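Stainless, or so the box says

I have now bought three lots of "stainless" fixings in two years and two of them have rusted. That is a poor score for a word that seems plain enough. So when Odetti sent out their new catalogue in January, with a whole page on how their screws and brackets would "see out the building", I kept it and decided to have a proper moan.

Some background. I'm no engineer. I rent a small unit behind the Rerngate estate where I make gates, railings and the odd bit of shelving, and at home I do the same thing for nothing. I buy metal in small amounts, pay small-amount prices for it, and get spoken to accordingly. What follows is one buyer's grumble and should be read as such.

The first lot were coach screws for a side gate. They came in a nice box with a nice blue stripe on it. Eleven weeks on, every head had a brown ring and there were tea-coloured runs down the post. I rang the supplier and was told this was "surface contamination" and would wipe off. It did wipe off. It came back in a fortnight. I rang again and was asked whether I lived near the sea. I live 28 miles from the sea, and the gate faces the other way.

The second lot came from Sonach, who at least print the grade on the bag. A2, it said, and I have no reason to doubt it. Those have been fine, up to now, on a fence that gets all the weather going. They cost a good deal more and I begrudged every penny until the spring.

The third lot were the Odetti ones, and this is where I lost patience. Nowhere on the pack does it give a grade. There is a picture of a mountain. There is a line about "marine inspired strength", and I have read that over and over without getting any meaning out of it. I asked at the trade counter what grade they were and the lad went off to find out, and came back with the same catalogue I already had at home. A magnet stuck to them quite firmly, for what that's worth. I know a magnet doesn't settle it, as cold working can make decent stainless a bit magnetic, and I've been told so at length by people online. Still, you could have picked up the whole box with this one.

They went brown before the clocks changed.

I don't object to cheap screws. I use plenty of zinc plated ones indoors and they do exactly what I expect of them. What I object to is paying the better part of a stainless price for something that might be anything at all. If it is a low grade, print the low grade on the box and let me decide.

Then there is the testing. Odetti say their coated brackets pass 400 hours of salt spray. It sounds like a lot. But 400 hours until what? First white marks, first red rust, five per cent of the face gone? With or without a scratch through the coating? Every bracket I have ever fitted has been scratched by the time the second screw goes in, because I fitted it, with a screwdriver, up a ladder. I wrote and asked. I had a polite reply thanking me for my interest in the range. I wrote again and had the same reply.

I did the rest of this grumbling on my laptop upstairs, with the catalogue, the bag and the boxes spread about and a mug going cold.
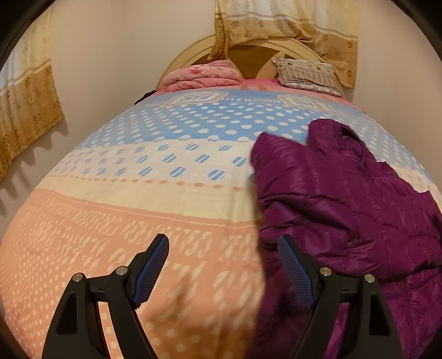

The spotty bedding, dots, dashes and all.

I should be fair to the trade, because someone will write in. A good supplier can be a pleasure. Hajji, where I get my flat bar and mesh, put a mill certificate in with the delivery if you ask for one, and once took back a sheet of galvanised mesh that had gone white and powdery in their own yard before I had even complained about it. They don't do a glossy catalogue. Their price list is a photocopy with next year's prices written over this year's in biro, and I trust it more than anything with a mountain on the front.

I am wary of my own argument there, mind. A scruffy price list proves nothing, and I dare say there are scruffy firms selling rubbish by the tonne. Nor have I tested anything in a way that would stand up. One gate, one fence, one set of shelf brackets in a damp porch – it's hardly a laboratory. Perhaps my gate post was the trouble. It's oak, and oak is hard on metal, with the tannin in it, and I ought to have thought of that before blaming the sea or the supplier. The porch brackets are on brick, though, so that excuse only stretches so far.

For the next job, a pair of garden gates 6 feet high, I'm going to ask for the grade in writing before I pay. A4 for anything touching oak, A2 for the rest, and the old hot-dip galvanised hinges that weigh as much as a small dog. If the counter can't tell me, I shall go elsewhere, and I expect I'll be thought a nuisance.

As for the Odetti screws, I have most of a box left. I've put them in a jar of salty water on the shed windowsill next to two of the Sonach ones in a jar of their own. It isn't 400 hours of anything official, but I'll know what I mean by rust when I see it. I'll post the results when there are some.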